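Vukside Neighborhood Association
Minutes of the March meeting, taken by Ornella Cattaneo

I'm taking notes again, so you get my version! We started at 7:10 p.m., a little behind, as the side door was locked and people kept going around the building the wrong way. February's minutes were approved with one fix: I had the hydrant flushing down for Stodero Street and it was Stodero Court. Sorry to everybody on the Street who filled their bathtubs.

Road work on Daltach Avenue

This took up most of the night. The town engineer's office sent over the schedule for the gas main replacement and I read it out loud, twice, because the back row couldn't hear the first time (the heat was running). The work goes from the Yip Lane corner down to the school driveway. Crews will be out from 8 a.m. to 4 p.m., with one lane open and a flagger at each end. The whole thing is supposed to take 45 working days, weather permitting, and you should have heard the groan that went up at "weather permitting."

What people wanted to know, more or less in the order they asked:

Will the gas be shut off at our houses? Yes, once, when your own line gets moved over to the new main. You'll get a door tag ahead of time. Somebody has to be home afterward so they can come in and relight everything. If you're at work all day, call the number on the tag and they'll set up an evening visit.

What about the sidewalks? They get dug up on the even side only. Temporary patch first, then real concrete later in the season. The woman from the corner house asked what "later in the season" means, and the letter doesn't say. I said I'd write and ask.

What about the trees? The letter says no trees are coming out. Two people had seen orange paint on the maples near the bus stop and were pretty upset. I don't know what the orange paint means either. That one is going in my letter too.

School buses: the morning stop moves to Yip Lane while the lane is closed. A few parents don't love this, as there's no crosswalk there, and I'm with them. We voted to ask the town for a temporary crosswalk and a crossing guard for the mornings. Passed, no one against.

Parking

The temporary no-parking signs went up on the odd side a week before anyone got a letter, and several people got ticketed. We talked about this for a long time (longer than we needed to, and I was as bad as anyone). If you got one, bring it or a copy to me and I'll send them in together with a note asking for them to be voided. I can't promise it'll work. Please don't just throw them out, the late fee is no joke.

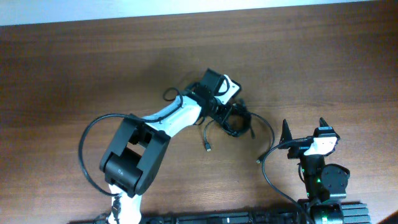

Robot arms over a wooden tabletop.

Storm drain at Stodero Court

Still clogged. It backed up again in the last big rain and the water got up over the curb and into two driveways. I called Public Works, they gave me a ticket number, and when I called back they couldn't find the ticket number. So I have a new one now and I've written it on the inside cover of the notebook where I can't lose it. In the meantime, if you live near it and you can rake the leaves off the grate, please do, but only from the curb, don't be standing in the road in the dark.

Someone suggested we adopt the drain, as they do over by the reservoir. I like the idea. No vote, we'll come back to it.

Money

We have $300 left in the cleanup fund. We agreed to spend $99 of it on bags, gloves and a couple of grabbers before prices go up again. There was a motion to use the rest for a bench at the bus stop, and then we all remembered the bus stop is moving, so that's tabled until the road is put back together.

Spring cleanup

Saturday morning, 9 a.m., meet in the lot behind the library. We had over 12 bags of trash from the creek path last time and I'd love to beat it! The town will pick up whatever we leave by the gate as long as it's bagged. No tires, no paint cans, no electronics. They left the tires sitting there last fall and it looked terrible for weeks. Bring water and wear long sleeves, the brambles down by the footbridge are already coming in.

Other things that came up

The streetlight across from the Daltach Avenue laundromat has been blinking again. I reported it to the electric company online and got an automatic reply, nothing since.

There was a request to start meetings at 6:30 p.m. Half the room can't get here by then with traffic, and it'll be worse with the lane closed. We're staying at 7 through the summer.

A new neighbor from Yip Lane asked whether we have an email list. We do! Write your address clearly on the sign-in sheet, please, I had three bounce back last month and I'm fairly sure it was me not being able to tell a 1 from an l.

To do

Me: letter to the town engineer (sidewalk dates, orange paint, crosswalk and crossing guard), send in the parking tickets, call about the drain again, buy the cleanup supplies.

Everybody on the even side of Daltach: watch for the door tag.

We wrapped up at 8:50 p.m. Whoever left a green umbrella by the coat rack, it's in my car.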